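Holtasine Robot Arm Club

The Holtasine Robot Arm Club (most of us just say Holtasine) is a student club at Stenstead that teaches robot arms to do small tabletop jobs. I've been a member for three semesters and I'm the one who got asked to write our entry for the student wiki, so please forgive the bits where I get carried away!

History

The club was started by Henryk Olszewski and Celina Krawczyk, who had both taken the intro controls class and wanted something to do with their hands afterward. The first meeting was on 10/20/22 and 14 people came, mostly for the pizza if you ask Henryk. For the first year everything was done in simulation, and the wiki page from back then is pretty much a list of things that crashed. Real arms came the following March, after Issa Zein talked the department into matching what we'd raised at the bake sale.

Membership

Anybody enrolled at Stenstead can join, and you don't need to know how to code (I sure didn't). Dues are $2 a meeting, or free if you bring snacks for the group. New people start with an older member for their first few sessions, learning how to home an arm, how to stop one in a hurry, and how to save a recording so the rest of us can find it later. That last one is harder than it sounds, and Sakda Boonyarit has strong feelings about file names.

Projects

The long-running one is called Fastitz, and it's all about tidying: getting everyday desk stuff into and out of containers. We drive the arms by hand, record each try, and then train on the good ones. A full set is 100 tries per task, and I did 80 of mine in one weekend, which I do not recommend! My shoulders were sore until Wednesday.

We also have a smaller project on folding washcloths. Ksawery Rutkowska runs it pretty much alone and would love some company.

The Domański Night

Once a semester we hold the Domański Night, named after the lecture hall where we had the first one. Teams draw a task out of a hat and get the evening to make it work, then everyone votes. There's a prize for the best run and another for the most dramatic failure (my team has won the second one, and I still have the ribbon on my backpack).

Equipment

Our arms wear foam-covered fingers, and the foam gets fuzzy at the tips, so there's a running argument over when to swap it. I'm on the side of leaving it alone until it really bothers somebody. Celina is very much on the other side, and she keeps the key to the parts drawer, so you can guess how that usually goes.

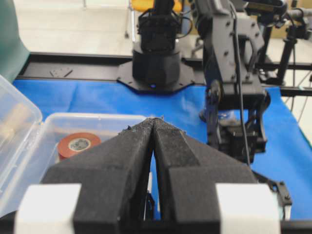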